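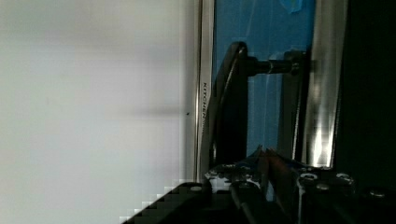
The door in question, blue glass, steel strip and the black handle

Kitchens and Appliances > Repairs and Upkeep > Black bar handle gone loose, and how do I clean the steel without marks?

jasine_top_flat
Hello all. Picture is at the top. We took over this kitchen in April and the appliance came with it. The door has a blue-tinted window with stainless steel strips down the sides, and a black bar handle standing off the door on a short round post. The strip on the left has KITCHEN printed on it, reading sideways, then a few more characters I can't make out.

Two problems. The handle has some play in it when I pull. It isn't hanging off, but I can feel it shift. And the steel goes streaky every time I wipe it, mostly on the wider strip on the right. I've tried washing-up liquid and a microfibre cloth. What do people use?

Rissanen
Handle first. There will probably be a small grub screw on the underside or inner side of the post where it meets the bar or the door. Run a fingertip round it. If you feel a small hole, that's where the hex key goes. Quarter of a turn and try it again. Don't lean on it.

jasine_top_flat
I've felt round the post and can't find a hole. It's smooth all the way.

Rissanen
Then it's fixed from the inside and the screws are behind the door seal or behind the inner panel. Open the door and peel back the seal at handle height. It just pushes back in on most of them.

pradadau
I'd be careful telling people to peel seals back without knowing what the thing is. On an oven the seal is often on little wire hooks and the corners tear. On a fridge it is a push-in strip and comes away easily. Which is it, OP?

jasine_top_flat
Oven. Sorry, should have said.

pradadau
Right, so leave the seal alone. On most ovens the handle screws come through from behind the outer glass, and you get to them by taking the door off its hinges and separating the outer part from the rest. It sounds worse than it is. Flip the hinge catches, close the door part way, lift it off, lay it face down on a towel on the table. Switch off at the wall or the cooker switch before any of that.

Rissanen
Fair enough, I had a fridge in my head. Agree with the above for an oven. I wouldn't do it alone though, the doors are heavy and you only need to catch one corner on a tiled floor.

pradadau
I've always done mine alone. Each to their own.

Soudabeh Salehi
I fitted kitchens for 20 years and I'd do it with a second person as well. Glass doors don't like a knock on the edge. The face of the glass will take a lot, but a chip at the edge can let the whole pane go later on.

When you get to the screws, take them right out, clean the threads and put them back with a dab of low strength threadlock, but only if it is rated for the heat. Ordinary threadlock goes soft at oven temperatures. If you can't find the right sort, leave it off and use a spring washer. Tighten both ends a bit at a time so the bar sits straight.

avenex4
Wouldn't bother with threadlock at all. Handles loosen with use. Nip it up every couple of years and leave it at that.

Soudabeh Salehi
If you enjoy taking the door off every couple of years, yes.

avenex4
I take mine off to clean between the panes anyway, so it's no extra work for me.

jasine_top_flat
Thanks, that's clear. My sister is coming over so I'll have a second pair of hands. Any thoughts on the streaks?

hobmarks
Your trouble is washing-up liquid. It leaves a film. Wipe once with a very weak mix, wipe again with plain warm water, then dry straight away with a clean dry cloth. Always go the way the grain runs. Yours looks like brushed steel, so follow the brushing.

Rissanen
Baby oil on kitchen roll. Tiny amount, buff it off. Fingerprints don't show for weeks.

hobmarks
Baby oil on an oven door is a bad idea. It warms up, smells, and then the dust sticks to it. Fine on a fridge.

Rissanen
I use it on mine and have never had a smell. The strips at the side don't get that hot.

hobmarks
Depends on the oven. Mine gets too hot to keep a hand on if the grill has been going.

pradadau
White vinegar and water for me, half and half, in a spray bottle. Spray the cloth and not the door, or it runs down into the gap between the steel and the glass and you get drips on the inside of the window that you can't reach.

Soudabeh Salehi
Go gently over the printed lettering, whatever you use. On some doors it is only surface print. I have seen a name come off completely with cream cleaner and a green scourer. If you want the model number, look for the rating plate, usually on the frame when you open the door. You'll need it if you ever order a handle.

avenex4
On that, a new handle for mine came to more than I wanted to pay, so do try tightening it first.

jasine_top_flat
Found the plate, it was behind a layer of grease. Have written the number down.

Update on the handle. Door came off without much trouble once we worked out the catches. There were 2 screws, one at each end, and the top one was nearly out. Cleaned both, put spring washers on as I couldn't get the heat rated threadlock locally. It's solid now. Took the chance to clean the inside of the outer glass, and that needed it badly.

Did the steel with plain water and a dry cloth. Better than before, still a bit cloudy low down. Will try the vinegar next.

pradadau
Two goes with the vinegar if it's old grease. Leave the damp cloth against it for a minute before you wipe.

Rissanen
Glad the handle is sorted. Check those screws again in a month, once it's been hot and cold a few times.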